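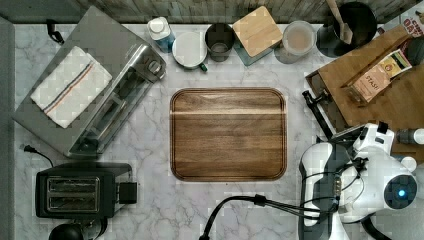

Can a toaster and a countertop oven share one double socket?
They can if the combined load stays within the rating of the socket and the circuit behind it. Add the wattages from the two rating plates before plugging both in.

Ticket 971 -- Andville test kitchen
Status: open
Opened: November 2019
Category: small appliances, worktop

Fault as reported: toaster lever will not latch. Bread goes down, comes straight back up. Intermittent at first, now most attempts.

Checks so far:
Socket tested with a lamp, fine. Plug fuse swapped for a known good one, no change. Crumb tray removed and emptied. Lever latches on roughly half of presses when the toaster is cold, hardly ever after a second round.

Toaster then tried on the Clorero extension lead. Same result, so supply ruled out. Lead returned to stores.

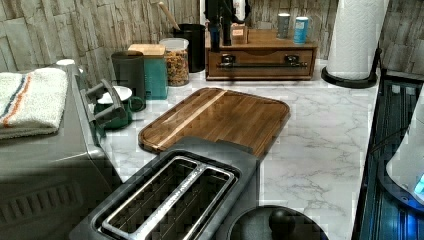
Intarasuk

Guide wires in both slots looked at from above before going further. The cutting board is too close for this work -- its near edge goes partly under the back of the toaster. Move the board clear and stand the toaster flat before testing the lever again. The towel on top of the larger appliance should come off before that one is switched on. Please leave it off.

Next steps:
Unplug, leave to cool for 60 minutes, invert over the sink and brush out the latch end. Retest with 5 presses from cold and log each one here. If it still drops out, order latch assembly from Jerov, shelf ref 73. Delivery is likely to be December.

Do not hold the lever down by hand to force a cycle.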